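작업장 자동화와 노동의 변화
강의 노트 7: 분류 작업에 로봇이 들어올 때

과목: 산업과 노동
읽을거리: 강의 자료집 7장 전체, 6장 뒷부분(직무 기술서 읽는 법)
준비물: 지난 시간에 나눠 준 작업 기록표 양식

1. 이번 시간의 범위

지난 시간에는 컨베이어와 바코드 판독기처럼 한 가지 동작만 반복하는 설비를 다루었다. 이번 시간에는 물건을 보고, 집고, 정해진 자리에 놓는 작업을 다룬다. 현장에서는 보통 분류 또는 소분이라고 부른다. 물류 창고, 반품 센터, 급식 납품업체, 사무용품 도매상에 모두 있는 일이다.

분류 작업은 오랫동안 자동화가 더딘 영역이었다. 물건의 모양과 무게가 제각각이고, 놓인 방향도 매번 다르다. 사람은 물건을 보면서 동시에 손을 뻗지만, 기계에서는 인식, 판단, 파지, 이동, 놓기가 각각 따로 풀어야 하는 문제이다. 최근 몇 년 사이에 손가락이 여러 개 달린 로봇 손과 학습 기반 제어가 결합되면서 시험 도입을 하는 사업장이 늘었다.

기술 자체의 원리는 이 과목의 범위가 아니다. 여기서는 작업이 어떻게 쪼개지고, 쪼개진 작업이 누구에게 돌아가며, 그 결과 임금과 숙련과 책임이 어떻게 달라지는지를 본다.

2. 용어 정리

직무: 한 사람에게 맡겨진 일의 묶음. 직무 기술서에 적힌다.
과업: 직무를 이루는 개별 작업. 분류원의 과업에는 집기, 놓기, 상태 확인, 라벨 부착, 빈 용기 교체, 신규 인력 교육 등이 있다.
파지: 로봇이 물건을 잡는 동작.
예외: 정해진 규칙으로 처리되지 않는 물건이나 상황. 터진 포장, 라벨이 없는 상품, 서로 붙어 있는 두 개의 상품이 여기에 속한다.
개입: 로봇이 멈추거나 잘못 처리했을 때 사람이 손을 대는 일.
원격 조작: 사람이 떨어진 위치에서 로봇의 팔과 손을 직접 움직이는 방식. 학습용 동작 기록을 모을 때에도 쓰인다.
잔여 과업: 자동화 이후 사람에게 남는 과업. 이 강의에서 가장 자주 쓰는 말이다.

직무와 과업을 구별하지 않으면 토론이 곧 엇나간다. 로봇이 분류원을 대체한다는 문장은 직무에 관한 주장이다. 로봇이 집어서 놓는 동작을 맡는다는 문장은 과업에 관한 주장이다. 두 문장의 근거는 서로 다르다. 과제를 쓸 때에도 어느 쪽을 말하는지 밝혀야 한다.

3. 분류 작업의 구조

분류 작업은 범주를 정하는 단계와 물건을 옮기는 단계로 나뉜다. 범주는 대개 관리자나 거래처가 정한다. 식품은 이쪽, 문구는 저쪽과 같은 식이다. 옮기는 일은 작업자가 한다. 그런데 실제 작업장을 관찰하면 작업자도 범주를 계속 손보고 있다. 과일 모양의 문구류가 들어오면 어디에 넣을지, 사은품이 붙은 상품은 어느 쪽으로 보낼지를 그 자리에서 정한다. 이런 판단은 기록으로 남지 않는 경우가 많다.

시험 도입 단계에서는 작업을 매우 단순하게 줄인다. 범주를 둘로 하고, 물건은 몇 개만 놓고, 용기마다 이름을 적어 둔다. 조건을 줄여야 어디에서 실패하는지 알 수 있다. 인식이 틀렸는지, 손가락이 물건을 놓쳤는지, 올바르게 집고도 다른 용기로 갔는지를 나누어 기록할 수 있기 때문이다.

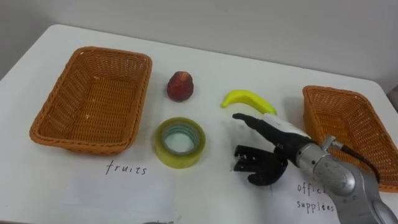
물건의 성질에 따라 난이도가 달라진다는 점도 짚어 둔다. 투명한 재료는 카메라로 윤곽을 잡기 어렵다. 가운데가 뚫린 물건은 바깥을 감싸 잡을 수도 있고 구멍에 손가락을 걸 수도 있어서 방법을 골라야 한다. 휘어진 물건은 잡는 지점에 따라 들어 올릴 때 돌아간다. 둥글고 작은 물건은 손가락이 닿는 순간 굴러간다. 숙련된 작업자는 이런 차이를 거의 의식하지 않는다. 작업자에게 물으면 그냥 집는다고 답하는 경우가 대부분이고, 그래서 직무 기술서에도 물품 분류라는 네 글자만 남는다.

이 네 글자를 풀어 쓰는 일이 자동화 도입의 첫 작업이 된다. 그리고 그 일을 누가 하느냐에 따라 이후의 과정이 달라진다. 설비 업체의 기술자가 혼자 풀어 쓰면 눈에 보이는 동작만 적힌다. 작업자가 함께 쓰면 동작 사이에 끼어 있는 확인과 판단이 적힌다.

4. 사례: Prikix 소분장

이 사례는 학기 내내 쓰는 수업 사례이다. 6장에서 읽은 내용에 이어서 정리한다.

Prikix는 사무실에 간식과 비품을 함께 납품하는 업체이다. 과일, 음료, 종이, 테이프, 필기구가 한 건의 주문에 섞여 들어간다. 회수된 물건도 한 상자에 섞여 돌아온다. 소분장의 핵심 업무는 섞인 물건을 다시 범주별로 나누는 것이다. 하루 처리량은 3,457점이고, 취급 품목은 440종이다.

설비 공급은 Tretow가 맡았다. 로봇 팔과 손, 작업대, 카메라가 한 묶음으로 들어왔다. 작업 순서를 지시하고 결과를 기록하는 소프트웨어는 Yuan이라는 이름의 프로그램이다. 도입 이전의 작업 방식 조사와 도입 이후의 직무 재설계는 Deslow라는 자문 회사가 맡았다.

도입은 세 단계로 진행되었다.

첫째 단계에서는 소분장과 분리된 방에서 시험 작업을 했다. 두 범주만 두고 같은 동작을 1,000회 반복했다. 소분장 작업자가 돌아가며 이 방에 들어가 물건을 놓고, 결과를 기록표에 적었다. 이 시간은 근무 시간으로 인정되었지만 개인별 처리량 집계에서는 빠졌다. 성과급을 받는 작업자들은 시험 작업을 하는 동안 수입이 줄었고, 이에 대한 이의가 제기된 뒤 평균 처리량을 적용하는 것으로 바뀌었다.

둘째 단계에서는 로봇 작업대를 소분장 한쪽에 두고 품목을 늘렸다. 이때부터 작업자 한 명이 로봇 옆에 배치되었다. 배치된 사람의 공식 명칭은 보조원이었다. 명칭 때문에 현장에서 불만이 나왔다. 기계를 보조하는 사람이라는 뜻으로 읽혔기 때문이다. 명칭은 셋째 단계에서 셀 담당으로 바뀌었다. 담당이 된 사람의 직급과 기본급은 그대로였다.

셋째 단계에서는 오전 물량의 일부를 로봇이 먼저 처리하고, 남은 것을 사람이 처리하는 방식이 되었다. 순서가 중요하다. 로봇이 쉬운 물건을 먼저 가져가면 사람에게는 어려운 물건만 온다. 같은 수량을 처리해도 걸리는 시간이 길어진다. 그런데 개인 처리량 기준은 이전과 같았다. 이 문제는 5절에서 다시 다룬다.

5. 사람에게 생기는 변화

5.1 작업의 밀도

분류 작업에는 쉬운 물건과 어려운 물건이 섞여 있다. 쉬운 물건을 옮기는 동안 작업자는 눈과 손을 쉬게 한다. 휴게 시간으로 잡히지 않지만 몸에는 휴식의 효과가 있다. 쉬운 물건이 로봇으로 넘어가면 이 틈이 없어진다. Prikix의 작업자들은 셋째 단계에 들어서면서 눈의 피로를 먼저 호소했다. 팔과 어깨의 부담은 줄었다고 답한 사람이 많았다.

따라서 자동화 이후 노동 강도가 올랐는지 내렸는지를 한마디로 답하기는 어렵다. 근골격 부담과 주의력 부담을 나누어 측정해야 한다. 사업장의 위험성 평가표에는 앞의 것만 항목으로 들어 있는 경우가 흔하다.

5.2 숙련의 이동

기존 분류원의 숙련은 속도와 정확도였다. 로봇 옆에서는 다른 능력이 필요하다. 로봇이 멈춘 이유를 짐작하고, 다시 시작해도 되는 상태인지 판단하고, 무엇이 잘못되었는지 말로 기록해야 한다. 기록은 특히 새로운 과업이다. 손으로 하던 일을 글로 적는 데 익숙하지 않은 작업자가 많고, 초기 기록표에는 안 됨, 떨어짐과 같은 짧은 표현만 남았다.

교육 시간은 첫 달에 10시간이 배정되었다. 대부분이 안전 교육과 화면 조작이었고, 기록 방법은 마지막에 짧게 다루었다. Deslow의 보고서는 이 배분을 바꾸도록 권고했다. 권고의 내용은 작업자가 실제 실패 사례를 놓고 함께 기록문을 써 보는 시간을 두라는 것이었다.

숙련이 높아졌다면 임금에도 반영되어야 하는가? 회사는 과업이 바뀌었을 뿐 직무의 등급은 같다고 보았다. 작업자 쪽은 기록과 판단이 추가되었으므로 등급 조정이 필요하다고 보았다. 두 주장 모두 직무 기술서를 근거로 삼았다. 기술서가 언제 작성되었고 무엇을 빠뜨렸는지를 확인해야 어느 쪽이 타당한지 말할 수 있다.

5.3 속도를 정하는 사람

사람만 일할 때에는 작업자들이 물량에 맞추어 속도를 조절한다. 오전에 빨리 하고 점심 무렵 늦추는 식이다. 로봇이 들어오면 Yuan이 작업 순서를 배정한다. 작업자는 다음에 올 상자를 고를 수 없다. 셀 담당은 개입 요청이 뜨면 하던 일을 멈추고 가야 한다.

개입 요청은 고르게 오지 않는다. 한동안 없다가 연달아 온다. 대기하는 동안 다른 일을 하도록 지시받은 경우 중단과 재개가 반복되고, 이때 오분류가 늘어난다. 오분류의 책임은 기록상 작업자에게 남는다. Prikix에서는 개입 직후에 발생한 오분류를 따로 표시하는 칸을 기록표에 추가했다.

5.4 책임의 경계

로봇이 물건을 잘못된 용기에 넣고, 사람이 이를 보지 못한 채 다음 공정으로 보냈다. 누구의 실수인가? 계약서에서 Tretow는 설비의 정상 작동을 보증한다. 그러나 정상 작동의 정의에는 일정 비율의 분류 오류가 포함되어 있다. 남은 오류를 잡는 일은 사람의 과업이 된다. 그 과업이 직무 기술서에 명시되어 있지 않으면 책임만 있고 시간은 배정되지 않은 일이 된다.

같은 문제가 위생에서도 나타난다. 식품과 비품을 한 작업대에서 나눌 경우, 손을 씻거나 장갑을 바꾸는 기준을 사람에게는 적용해 왔다. 로봇 손의 표면을 누가 언제 닦는지는 처음 계약에 없었다. 현장에서는 셀 담당이 교대 전에 닦았고, 나중에 정식 과업으로 기술서에 올랐다.

5.5 고용

Prikix는 도입 기간에 해고를 하지 않았다. 퇴사자의 자리를 채우지 않는 방식으로 인원을 줄였다. 이런 방식은 통계에서 잘 드러나지 않는다. 남은 사람의 나이와 근속이 올라가고, 신규 채용이 줄어 현장에서 배우는 경로가 좁아진다. 단기 인력의 비중도 함께 보아야 한다. 성수기에만 부르던 인원이 먼저 줄었는데, 이들은 재직자 설문 대상이 아니었다.

6. 동작 기록과 작업자의 권리

학습형 로봇은 사람의 동작 기록을 쓴다. 숙련된 작업자가 원격 조작으로 물건을 집고 놓으면 그 과정이 기록되고, 이후 제어에 반영된다. 여기에는 세 가지 쟁점이 있다.

가. 동작 기록이 업무 산출물인가, 개인 정보인가. 동작에는 개인의 신체 특성과 습관이 드러난다.
나. 기록이 다른 사업장에서도 쓰일 경우 대가를 누구에게 지급하는가. 설비 업체와 사업장 사이의 계약에는 조항이 있어도 작업자에 대한 조항은 없는 경우가 많다.
다. 기록을 인사 평가에 쓸 수 있는가. Prikix의 노사 합의문은 이를 금지했다. 다만 개입에 걸린 시간은 설비 성능 지표라는 이름으로 따로 집계되며, 담당자가 한 명이면 사실상 개인 지표가 된다.

세 번째 쟁점은 중간 보고서 주제로 적당하다. 이름을 지우고 집계하더라도 배치표와 대조하면 누구의 기록인지 알 수 있다.

7. 관찰 방법

현장 견학에서 쓸 방법을 정리한다. 6장의 작업 기록표를 그대로 쓰되 다음 사항을 지킨다.

기록 단위는 과업으로 한다. 분류함이라고 적지 않고 집기, 확인, 놓기, 용기 교체로 나누어 적는다.
로봇이 멈춘 시각과 사람이 도착한 시각을 따로 적는다.
사람이 로봇의 영역에 손을 넣기 전에 어떤 절차를 밟는지 적는다. 절차를 건너뛰는 경우도 적되, 누구인지는 적지 않는다.
말로 주고받은 내용을 적는다. 숙련자가 신규 인력에게 하는 말에는 기술서에 없는 과업이 들어 있다.
용기나 선반에 손으로 써 붙인 표시가 있으면 문구를 옮겨 적는다. 누가 왜 붙였는지 물어볼 수 있으면 묻는다.
빈 시간도 기록한다. 기다리는 일은 과업으로 본다.

관찰 대상자의 동의를 먼저 받는다. 관리자가 허락했더라도 작업자 본인에게 다시 묻는다. 견학 중 촬영은 하지 않는다.

8. 자주 나오는 오해

로봇이 느리면 쓸모가 없다는 주장: 로봇의 속도만 사람과 비교해서는 판단할 수 없다. 야간에 천천히 돌리고 아침에 사람이 이어받는 배치도 있다. 이 경우에는 아침 근무자의 첫 과업이 밤사이 쌓인 예외 처리가 된다.

사람은 더 창의적인 일을 하게 된다는 주장: 잔여 과업의 목록을 실제로 작성해 보아야 한다. 용기 교체, 바닥에 떨어진 물건 줍기, 카메라 렌즈 닦기도 잔여 과업이다.

작업자는 도입에 반대한다는 주장: Prikix의 면담 기록에서는 무거운 상자를 다루는 공정부터 자동화해 달라는 요구가 먼저 나왔다. 회사가 분류 공정을 먼저 고른 것은 작업대 하나로 시작할 수 있다는 설치상의 이유였다. 작업자의 요구와 설치의 편의가 다를 때 어떤 공정이 먼저 선택되는지를 눈여겨보아야 한다.

9. 토의와 과제

조별 토의에서는 4절의 셋째 단계를 다시 설계한다. 로봇이 먼저 처리하는 순서를 유지할지, 물량을 무작위로 나눌지, 작업자가 배분을 정할지를 정하고, 각 경우에 개인 처리량 기준을 어떻게 바꿀지 쓴다. 계산이 필요하면 사례에 나온 수치만 사용한다.

개인 과제는 직무 기술서 개정안이다. 자료집 부록에 있는 분류원의 기술서를 읽고, 셀 담당의 기술서를 새로 작성한다. 과업마다 필요한 시간을 적고, 시간 배정의 근거를 한 문장씩 붙인다. 5.4절에서 다룬 세척과 오류 확인을 빠뜨리지 않는다. 분량은 두 쪽이며, 표를 써도 된다.

제출은 다음 수업 시작 전까지이다. 조별 토의 결과는 조마다 한 부만 내고, 개인 과제는 각자 출력해서 낸다. 다음 시간에는 자료집 8장의 원격 조작 노동을 다루므로 6절의 쟁점 나를 다시 읽어 온다.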